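Homemade Tomato Ketchup from a September Glut

Posted 11/06/2022 in Preserves

I know it's early in the year to be talking about ketchup, but several of you have already got tomato plants going in and have asked me for the method, so here it is in good time. By September you'll be tripping over the things and I'd love you to have a plan for them!

I first made ketchup because I had a tray of split, ugly tomatoes from the Itbridge allotments and no wish to eat any more salad. It tasted so bright and so properly tomatoey that I've made it every year since. It's a slow afternoon, mostly stirring, and the whole house smells wonderful (and then rather strongly of vinegar, so open a window).

What you need

3 kg ripe tomatoes, any mixture
2 large onions
1 red pepper
4 fat cloves of garlic
300 ml cider vinegar, 5% acidity or more
150 g light brown sugar
1 tablespoon fine salt
1 teaspoon mustard powder
Half a teaspoon each of ground allspice and celery salt
A small pinch of ground cloves (go easy, cloves take over)

You'll also need your widest heavy pan, a sieve, a colander, a funnel and some clean glass bottles with vinegar-proof lids.

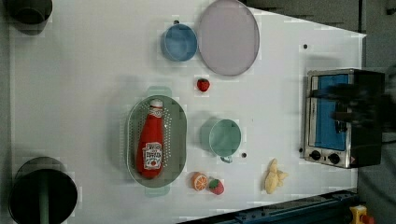 Choosing the tomatoes

Plum tomatoes are the easy option, being all flesh and not much juice. If that's what you grow, you'll be finished well before the rest of us. But please don't go out and buy plums specially. Cherry tomatoes make a sweeter, darker ketchup that I love with cheese on toast, and big beefsteaks are fine as long as you drain them well. A few slightly under-ripe ones do no harm. Cut out anything split and dried, and throw away anything mouldy, the whole fruit and not just the bad bit.

Mererid Bevan grows a yellow variety and makes hers entirely from that. It comes out the colour of English mustard and confuses everybody at barbecues.

Step 1: Chop, salt and drain

Quarter the tomatoes, skins and all, and cut out the hard cores. Toss them with the salt, then leave them to drain over a big bowl.

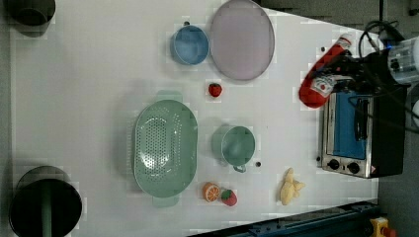
Draining is the step people skip, and I skipped it myself for years, then wondered why I was still standing at the hob at bedtime. Salted tomatoes give up a surprising amount of water, and every spoonful that ends up in the bowl is one you don't have to boil away. I like a wide, oval colander for this, something along the lines of the sage-green one, with rows of little holes in the bottom and a short handle at each end so you can lift it and give it a good shake. Leave the tomatoes for at least half an hour, stirring once or twice. Keep the juice! It's salty and sharp and gorgeous in a soup, or cold with a bit of celery.

Step 2: Soften everything

Chop the onions, pepper and garlic. They'll all be blended later, so rough is fine. Put them in the pan with a splash of the tomato juice and cook gently with the lid on until the onion is see-through, then add the drained tomatoes. Bring it up to a bubble and cook for 20 minutes with the lid off, stirring now and then, until it has all collapsed.

Step 3: Blend and sieve

Let it cool a bit first. Hot tomato in a blender is a good way to redecorate the ceiling. Blend in batches until smooth, then push it through the sieve with the back of a ladle. Your arm will ache. Keep going until what's left in the sieve is a dryish paste of skins and seeds, and scrape the underside of the sieve as well, where a lot of the good stuff clings.

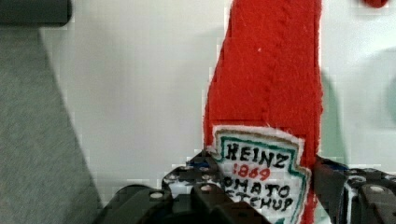

A food mill does this job in a fraction of the time, if you have one or can borrow one. Use the finest disc. I borrowed one last summer and was very slow to give it back.

Step 4: Reduce

Rinse out the pan, tip the purée back in and add the vinegar, sugar, mustard and spices. Stir over a low heat until the sugar has dissolved, then turn it up to a lively simmer. It will spit, so wear an apron and use a long spoon.

How long it takes depends on your pan and your tomatoes. Mine is usually about 2 hours. Stir every few minutes to begin with and much more often towards the end, when it wants to catch on the bottom. To test it, put a teaspoonful on a cold saucer and wait a minute. If a ring of thin liquid creeps out round the edge, carry on. If it sits in a neat blob, you've got ketchup!

Taste it now, off the saucer, and adjust. More sugar, more salt, a bit more mustard, whatever you fancy. Hot ketchup tastes sharper than cold, so don't panic about the vinegar. Please don't cut it down, though, as it helps the ketchup keep.

Step 5: Bottle

Wash the bottles in hot soapy water, rinse them and put them in a low oven until they're dry and hot. Fill them through the funnel while the ketchup is still very hot, wipe the necks and put the lids on straight away. Let them cool, then move them to the fridge and use them within a month. For longer keeping, freeze it in small tubs with a bit of space at the top.
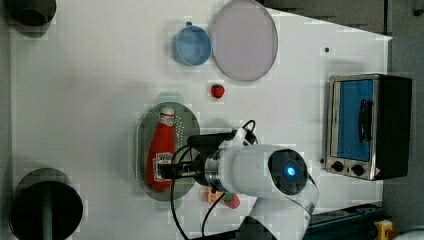 Ketchup bottle on its side.

If it goes wrong

Too thin: back in the pan. Even cold from the fridge it can be boiled down again.

Too thick: loosen it with a little of the saved tomato juice, bring it back to the boil and bottle it again.

Too sharp: give it a few days in the fridge before you decide. The flavour rounds out a lot.

Slightly scorched: don't scrape the bottom! Pour the top part into a clean pan and taste. If the burnt flavour hasn't got into it, carry on. A pinch of smoked paprika will cover a faint trace and you can call it barbecue sauce.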